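**Building Services Notes: replacing the fluorescent tubes**

The stock of T8 tubes in the Honmont stores will not be replenished after July. Occupants of the Budbridge and Ostermann buildings have asked what happens to the lighting once the shelf is empty, and whether they will be expected to work under something different. The short answer is yes, in stages, starting with the ground floor of Budbridge. The longer answer depends on the type of fitting over your desk or bench.

Linear fluorescent lamps need a ballast to start the arc and limit the current. The older fittings in Ostermann still have magnetic ballasts, recognizable by a low hum and a noticeable delay at switch-on. Budbridge was refitted later and has electronic ballasts throughout, apart from the loading area. The two kinds fail differently. A magnetic ballast tends to run hot for a long time before it gives up, and the tube gets blamed for the flashing. An electronic ballast usually just stops.

There are three ways of converting a fitting without taking it off the ceiling. The first is a plug-in LED tube that runs on the existing ballast. Installation takes no longer than an ordinary lamp change, but the ballast stays in circuit, draws power of its own and remains the part most likely to fail. Compatibility also has to be checked model by model. The second is a tube wired directly to mains voltage, with the ballast disconnected. It is cheaper to run and has fewer parts, but the lampholders may have to be replaced, and every converted fitting must be labelled so that a later electrician doesn't put a fluorescent tube back in. The third is a tube or strip fed by a separate driver, which costs more and dims properly.
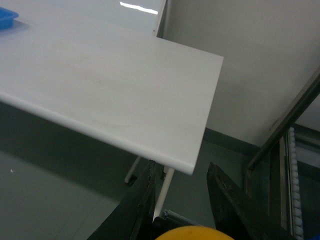

Pascal Brinkmann's group compared all three on a short run of fittings in the Budbridge corridor and has recommended the third for rooms where people work, and the second for corridors, stairs and stores. The plug-in type was set aside. Too many of our ballasts are near the end of their life for it to make sense to keep them in service, and a mix of dead ballasts and live tubes would be tedious to trace.

**What was measured**

Mareike Brandes took horizontal illuminance readings at desk height in 37 rooms, after dark and with the blinds down. The method was a plain grid, with the meter left for five minutes after switch-on before the first reading so that the fluorescent lamps could come up to output. That warm-up matters more than most people expect. A cold tube can read well below its settled value, and a survey done in a hurry will make the old lighting look worse than it is.

The readings were less even than we had assumed. Most of the variation comes from lamp age. Tubes in Ostermann have been replaced one at a time as they failed, so a single room can contain lamps from several different years, with different output and often a different colour temperature. Two rooms on the north side had warm and cool tubes side by side in the same fitting. Dirt on the diffusers accounts for a good part of the rest. In the rooms near the loading area, wiping the diffusers brought the readings up by more than fitting a new lamp did.

The practical consequence is that we are not sizing the new lighting to match the existing readings. Matching a tired installation would lock in a poor level, and matching the original design figure would overlight several rooms that have since been painted a paler colour. Each room has been given its own target, based on what is done there now. If the use of your room has changed since the spring survey, please tell us before the drivers are ordered, as the output setting is fixed at the driver and has to be changed from a ladder.

**Glare and direction**

Complaints after LED conversions are more often about glare than level. A fluorescent tube emits light in all directions, and much of it reaches the room by way of the reflector and the upper part of the housing. An LED tube sends most of its light downward. In a fitting designed around the older lamp this can leave the ceiling darker and the area directly underneath brighter, even where the average reading on the desk hasn't moved. People describe the result as harsh or gloomy, sometimes in the same room, and both descriptions are reasonable.

We have specified a wide-distribution tube with a frosted cover for the open louvre fittings, and kept the prismatic diffusers wherever they are intact. Yellowed diffusers will be replaced. The acrylic goes brittle with age and can crack when unclipped, so please don't take one down to clean it yourself.

Gudrun Bauerfeind has asked that anyone with a screen facing a row of fittings let her know their desk position ahead of the changeover. Turning the desk so that the line of sight runs parallel to the row normally removes the problem. Where the desk can't be turned, a finer louvre can be fitted to the nearest unit.
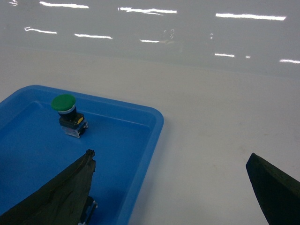

Flicker is a separate matter. Lamps on magnetic ballasts vary in brightness at twice the mains frequency, which most people don't see directly but some find tiring. Electronic ballasts work at a much higher frequency and largely avoid it. LED tubes vary a great deal, depending on how well the driver smooths its output, and a cheap one can be worse than the lamp it replaces. The Plosero driver chosen for the working rooms was checked at full output and at its lowest dimmed setting. The dimmed setting is the one to watch, as some drivers dim by switching the output on and off.

**Colour**

All new lamps in working rooms will be neutral white. We considered a warmer lamp for the offices and a cooler one for the bench areas, and decided against it for the sake of stock control. Two colour temperatures on the shelf become two colour temperatures in one fitting within a year or so. The Ostermann north rooms are proof enough.

Colour rendering is the exception. The print checking room and the finishing shop will get a high-rendering version of the same tube, marked with a green band at one end. These are not to be borrowed for other rooms. They look identical once installed and cost considerably more.

**Disposal**

Fluorescent tubes contain a small amount of mercury and do not go in the general waste or the glass skip. Intact tubes go in the long cartons in the stores, end caps all facing the same way. If one breaks, leave the room, open a window on the way out if you can do so without stepping over the glass, and call the service desk. Don't use a vacuum cleaner, which spreads the vapour and contaminates the machine.

Some of the oldest ballasts in Ostermann may predate the restrictions on PCBs. Hauke Fröhlich is checking date codes as the covers come off. Anything undated or leaking will be treated as containing PCBs and bagged separately, and this is the main reason the Ostermann programme is slower than the Budbridge one. The work there will be done on evenings, with the affected room closed until the next morning.

**Sequence of work**

Budbridge ground floor comes first, then the upper floors from the stair end inward. Ostermann follows once the last Budbridge circuit has been tested. A crew of two can convert some 16 fittings in a shift where the lampholders are sound, and far fewer where they have to be replaced. We would ask for clear floor space under each fitting and for desks to be covered. Dust sheets are available from the stores.

The emergency fittings are not part of this job. They have their own batteries and test schedule, and they will stay as they are until the next full discharge test. Some of them share a housing with an ordinary fitting, so you may see one half converted and the other left alone. A small indicator light on the housing should remain lit throughout. If it goes out, report it the same day.

Wall switches will stay in place. Occupancy sensors were tried in the Budbridge corridor and will be kept there with a longer delay, after several reports of the lights going out on people standing still at the noticeboard. There are no plans to put them in offices or workshops.

Waltraud Wunderlich is keeping the room schedule and will post it outside the Honmont stores once the delivery is confirmed. Requests to move a room up or down the order should go to her in writing, with the room number and the hours during which the power can be off. Buzzing, flashing or uneven colour in a converted fitting should be reported to the service desk with the number on the new label, which is stuck to the end of the housing nearest the door.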